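Dörte Ruppert
August, 6:40 a.m.

I've been swimming in Lunitz Lake every morning since June and a few people asked how I got started, so I'm putting it all in one thread. I'm 38 and I learned to swim as an adult. I'm still slow.

1/
The lake is colder than the pool at the Purnthorpe rec center, even in August. The first week I got in up to my waist and got back out. That was the whole swim. I counted it anyway.

2/
What helped was going in at the same speed every time. Feet, knees, waist, then I wet my face and the back of my neck and wait until my breathing slows down. After that I swim. I don't dive in off the dock and I don't plan to.

3/
Gear, for the people who asked. One-piece suit, bright orange cap, goggles with a light tint. I tow a float so boats can see me. The float was the most expensive thing I bought and I'd buy it again before anything else on the list.

4/
I don't own a wetsuit. Kalevi Laitinen offered to lend me his old one, but he's a foot taller than I am. Maybe in October.

5/
Distance: I swim from the dock to the second buoy and back. Jong-dae Byun measured it with his watch and got 318 yards each way. My own watch gives a different number every day so I use his.

6/
The first time I made it out to the buoy and back without stopping was swim number 21. Before that I'd roll over and float on my back when I got tired. I still do it if there's chop.

7/
On chop: wind comes up the lake from the south end most days by 8. Before 7 it's usually flat. If you can only go later, stay along the east side where the trees are.

8/
Breathing. In the pool I breathed only to the right. In the lake that meant swallowing water whenever the waves came from that side. I spent two weeks learning to breathe left and hated every minute of it. Now I can do either one.

9/
Swimming straight is its own problem. There's no line on the bottom. I look up every ten strokes or so and aim for the green roof across the water. Kerttu Hyvönen looks up every six and goes a lot straighter than I do.

10/
Weeds. They're thick between the dock and the first buoy by this time of year. They brush your legs and it's unpleasant for 20 seconds. Keep kicking small and you'll be past them.

11/
Someone asked if I swim alone. No. There are four of us most mornings and never fewer than two. If only one person shows up, that person goes home or walks the trail.

12/
Food: nothing before, except half a banana. After, oatmeal from a thermos in the car. Coffee goes in the other thermos.

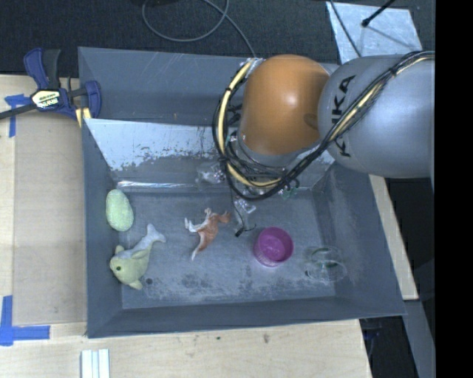
13/
Getting warm again takes longer than the swim if I do it wrong. Wet suit off first, dry top on before anything else, then hat, then socks. I leave my clothes in the order I'll put them on because my fingers don't work well for a few minutes.

14/
I skip it if there's thunder in the forecast, if the algae sign is up at the boat ramp, or if I slept badly. The sign was up for five days in July and I went back to the pool for those.

15/
Parking at the north lot is free until 9. The gate at the south lot doesn't open until 7, so don't go there first like I did.

16/
Octavian Preda wants all of us to sign up for the lake crossing next summer. I said I'd think about it. I'd need to be able to swim a lot farther than the second buoy.

17/
Water temps are taped up by the boat ramp if you want to check before you get in. I'll answer questions tonight after work.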